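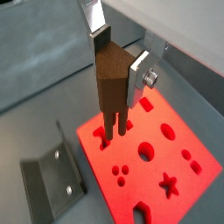
## Moken pads vs the stock ones, day 2

December 22, 2021

Quick one, parcel to pack and a train to catch.

Swapped the Fillov's stock fingertips for the Moken pads last night. Same arm, same controller, same red foam board with the shape holes. Brown three-legged block again – I hate that block. All three legs have to line up before it'll go down, and any twist in the grip shows up right at the tips.

Stock tips: fine on the round pegs. On the brown one they let it roll a bit as soon as a leg touched foam. Moken pads: noticably stiffer. Grip force at 15 and the block stays put on the way over. Any higher and the motor whines, so I left it there.

Wrist camera is the weak spot now. Fingers hide half of what I want to see, and I end up guessing where the far leg is. Kinga Dudás says tilt the mount and redo the calibration. She's probably right. Not tonight.

Controller notes, mostly for me:

- Deák firmware 3755, no dropouts so far
- descent speed down to 2 mm/s for the last bit, feels slow but ok
- gripper opens too fast on release, need to find that seting again

Still want to try the star. And the oval, which the stock tips were hopeless at.

Pads go back to Nakesdale in May unless I buy them. Leaning yes.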